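## 4. Recording a set

*Reece Whiteley looks after this section. Corrections to him, complaints to Chepkoech Massawe, who has a better door.*

By now the Lamar cell should be powered up and the arm homed. If it isn't, go back to section 3 and try again with more sincerity.

### 4.1 Laying out the table

1. Spread the printed cloth so the green half is on the left and the sky half hangs over the right side. Wrinkles at the back can stay. Inskip has to learn to cope with wrinkles, as the rest of us have.
2. Stand the lamp near the front, gooseneck extended, with the touch button clear of the head.
3. Put the small props down on the green. Move them a little between episodes. If you put them in the same spot every time, the model will learn the spot and nothing else.
4. Check that the black cable has slack at the wrist before you move anything.

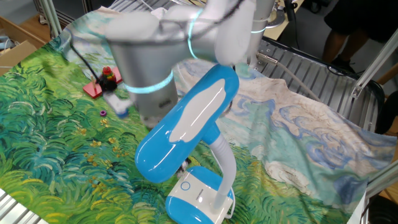 5. Open the recorder and choose the Inskip profile. The default profile is called "default 2" and records to a folder that has been full since August.
6. Type the task in plain words, such as "pick up the ring". The model reads this line. It doesn't read your mood, so leave out "again" and "please work".

> **Caution:** Keep your hands off the table while the arm is live. The stop button goes beside your free hand, and your coffee goes somewhere else entirely.

### 4.2 Checking the wrist camera

Do this before the first episode and after every break, lunch included.

1. Bring the arm over the green half of the cloth and hold it still.
2. Look for the top of the gripper along the bottom of the picture. If it has wandered to one side, the camera mount has slipped. Tighten it and check again.
3. Look for glare. Shiny props will always throw back some light, but you should still be able to make out their shape.
4. Confirm the picture is sharp enough to tell one brush stroke from the next. The cloth is a very good focus chart and cost a good deal less than one.
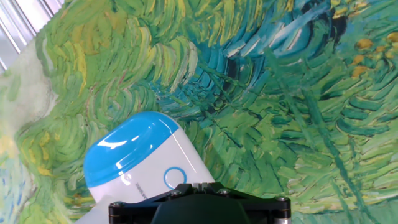
*Wrist camera over the green part of the cloth. Gripper at the bottom, blue and white object beside it.*

### 4.3 Running episodes

1. Press **Start**, wait for the tone, then move. Anything before the tone is lost, however graceful it was.
2. Work at a steady pace. Pauses get learned along with everything else, and Novuvham still has a model that stops to think above every cup.
3. When the task is finished, or beyond saving, press **Stop**.
4. Mark the episode *good*, *poor* or *scrap*. A fumble followed by a recovery is *good*. A fumble followed by swearing is also *good* – there's no microphone.
5. Reset the props and go again. A full block is 17 episodes. Take a break after each block. 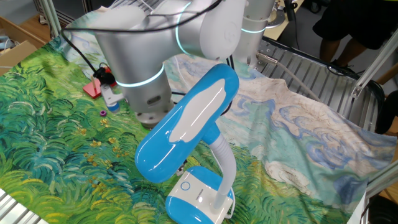
*Fixed camera. The lamp stands in the foreground, with the small purple ring on the green.*

> **Note:** If the fixed camera gets bumped, end the block and start a new one. Don't nudge it back by eye. Episodes 338 to 575 were recorded after somebody did.

### 4.4 Handing over

1. Copy the finished blocks to Ustatby and wait for the green tick.
2. Write the last episode number on the sheet by the door. It stood at 703 when this section was revised.
3. Park the arm, switch off the lamp and leave the cloth where it is. Folding it makes new creases, and then Reece wants to re-record.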